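4.2 Generation of block patterns

Pattern files were drawn from the Grulotcombe server archive, which holds 1771 player-made banners and wall designs. Designs with more than 3 layers were removed, as were duplicates that differed only in base color. The remaining files were converted to a plain grid format and passed to the Skelham generator, which proposes a new layout for a given palette.

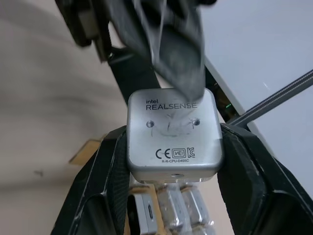
The generator was run for 1000 steps on each palette. Layouts that could not be built with the items a player normally holds at that stage of the game were rejected before scoring. Scoring followed the Tilahun symmetry measure, with the weight on the vertical axis doubled, as banners are usually seen upright.

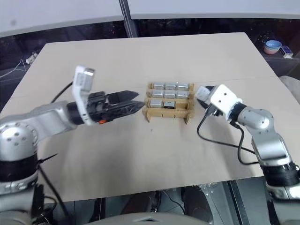

Figure 3. Two-arm tabletop setup with a stepped rack and eight short cylinders.

Players on the Roston server rated around 200 layouts in random order. Each layout was shown on a plain stone wall in daylight, with shaders turned off. Ratings given in under two seconds were dropped.
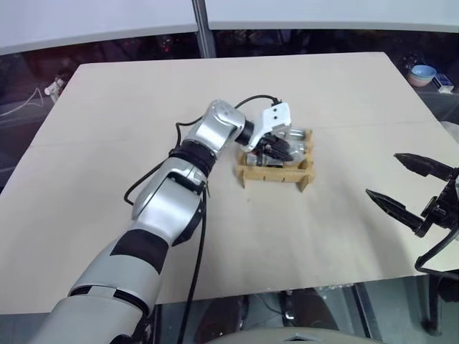
Agreement between raters was moderate for two-color layouts and low for layouts with gradients. Gradient layers look different at low render distance, and the client settings of the raters were not controlled. The gradient group is therefore left out of the model comparison in Section 5.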